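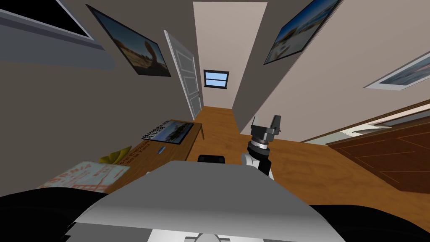
Visit report: Fleltex flooring plant, Stallbridge

The Wednesday tour at Fleltex started at 9 a.m. in the timber yard and ran until lunch. Paula Marinescu, who manages the drying department, led the first half. Boards arrive rough sawn and are stacked on spacers under an open roof before they go anywhere near a kiln. The plant runs 6 kilns, all heated by burning its own offcuts and sawdust.

Most of the questions concerned moisture. Oak leaves the yard at 20 percent and has to come down slowly, or the boards check at the ends. Each load carries probe wires in sample boards, and the kiln schedule is adjusted from those readings. Marinescu prefers a long conditioning step at the end of the cycle — it costs a day of kiln time but reduces cupping after the boards are ripped to width.

The milling hall was louder than expected and ear protection was handed out at the door. The main line is a Skavex four-side planer feeding an end matcher. Tongue fit is checked with a plug gauge every 60 boards. A board that fails is pulled along with the ones on either side of it, and the cutter heads are inspected before the line restarts.

Sølve Sjögren covered finishing. The Major range gets two coats of hardwax oil, with a brush pass between coats. He showed test panels that had spent 37 days beside a south window, half of each panel masked with foil. The unmasked oak had gone noticeably yellow. The ash had changed less.

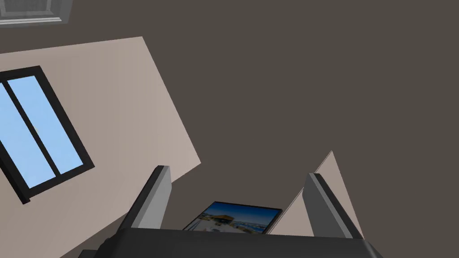 Interior view: beige wall with black-framed window.

The last stop was the installation school. Trainees practice on a concrete slab with a deliberate hump in it, and must find the hump with a straightedge before opening any adhesive. Sjögren recommends leaving packs closed in the room until the heating has settled, and checking the slab as well as the boards.

Parking is behind the kilns. The next tour is in August, and safety shoes are required.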